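drirnholm-grind-log
README, updated in April

Grind logs and flour notes from home milling on stone burr mills, kept in one tidy table so you can stop guessing at your settings! If you have ever turned the dial two clicks and ended up with cracked wheat all over again, this one's for you.

What you get

The table has 311 rows, one per batch. Each row gives the grain, the dial setting, the batch weight in grams, the grinding time in seconds and a note on how the flour felt between the fingers. There are 13 kinds of grain so far, from soft wheat and rye to popcorn and chickpeas (loud, but so worth it).

Three mills show up in the mill column:
bruvia - the small countertop one, most of the wheat rows
ozkan - the Özkan hand mill, slow and lovely for spices
arncombe - the big one with the wide hopper, all of the corn

Files

batches.csv - the main table
sieve.csv - sieve results for 19 batches, joined on batch_id
settings.txt - my starting points for each grain
photos/ - loose pictures, not tied to any batch_id

Getting started

Open batches.csv in any spreadsheet and filter by mill first. Dial numbers do not carry over from one mill to another! An 8 on the bruvia is a nice bread flour, and an 8 on the arncombe is closer to grits. Use the setting only as a place to begin, then rub a pinch of flour and adjust.

Known gaps

Oats are thin. I only logged them flaked or very coarse, and a few rows have no time at all. Corn moisture was never measured, so two batches with the same setting can look pretty different. The texture notes are one person's fingers - mine - and I got pickier as I went along.

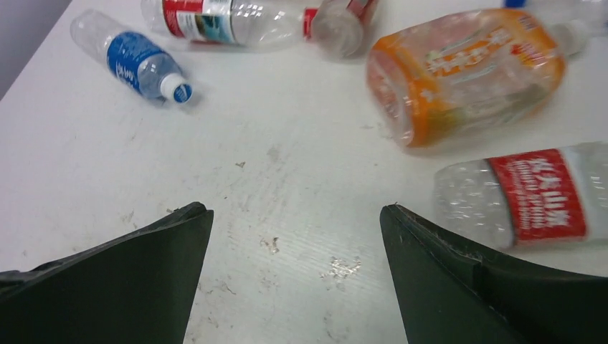

photos/: plastic drink bottles on a white tabletop.

Adding your own batches

Please do! Copy the header row, fill in what you have and leave the rest blank. Keep weights in grams and write the mill name in lowercase. New mills are very welcome, just add a line to settings.txt with the stone size if you know it.

Maintained by Orysia Hladun. Free to use and share with credit.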